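### 4.2 Do smaller plates make people eat less?

The claim that a smaller plate leads to a smaller meal is repeated so often that it is rarely checked. Most leaflets trace it back to the Wallis trial, which had 40 diners, one sitting and no follow-up. We find it hard to see how so much advice came to rest on so little.

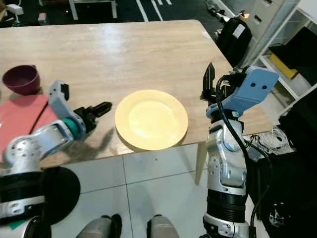 Rim width is a second problem, and the earlier papers hardly mention it. Two plates of the same diameter can hold very different amounts, depending on how much of the surface is given over to the rim. The round yellow plate on the table has a broad flat rim and a shallow centre, and a study that recorded only its outer width would overstate the space most people fill. Wallis gives outer width alone. So does the Druluvport canteen survey, which covered 3,000 lunches and is often cited as the stronger evidence.

The Druluvport figures deserve a closer look. Of the meals logged, 359 had no plate size entered and were put in the "standard" group without comment. Leaving them out shrinks the reported effect to almost nothing – a point its authors leave to an appendix.
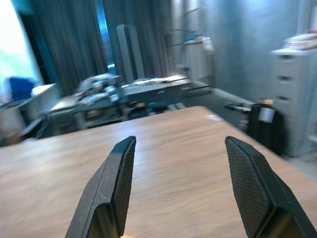
**Figure 3.** Light wooden tabletop with streaky grain.

Table surface has been put forward as a further influence, on the grounds that a plate close in colour to the table looks larger or smaller than it is. Kwok reports such an effect in February sittings at Trirnholm, but only for 16 diners, and it was absent when the same people came back.

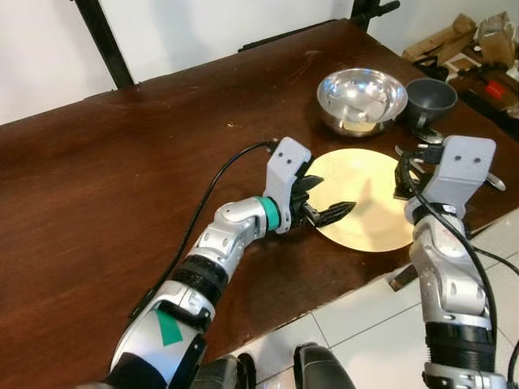
Nor did the Trirnholm work control for second helpings. Diners could return to the counter as often as they liked, and a person with a small plate may simply go twice. Until total intake over a full day is measured, we would treat any saving seen at a single meal with caution.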